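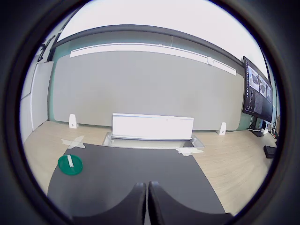 Reading time: 1 min

Tellcombe finishes refit of tabletop rooms

Tellcombe has completed the refit of its tabletop rooms in the Hondel building, the company said in August 2021. The work began in April and covers 18 tables, each with a light wood-grain top, a dark gray mat and a large light gray backdrop panel behind it.

The backdrops replace painted walls that gave uneven reflections under the old ceiling lights. Pale teal-green wall color has been kept above the panels. Mats are set toward the near side of the table, leaving bare wood at the sides for position marks in translucent tape.

Small items are drawn from a shared store of 232 pieces, among them round plates with raised rims and shallow gray trays with sloped sides. Green was chosen for one set of plates so that small white objects stand out on them – a white plate had made them hard to pick out at a distance.

Kamrul Sikder, who planned the layout, said tape was preferred to printed guides. "A strip can be lifted and moved the same day," he said. "We changed the layout twice before April was over."

Mats and panels were supplied by Birkska. The cost per table was $709, excluding lighting. A second floor with the same fittings is planned, but no opening date has been set.

Related items
Karunaratne adds storage for small parts
Hondel building: lighting work enters second phase
Birkska revises mat sizes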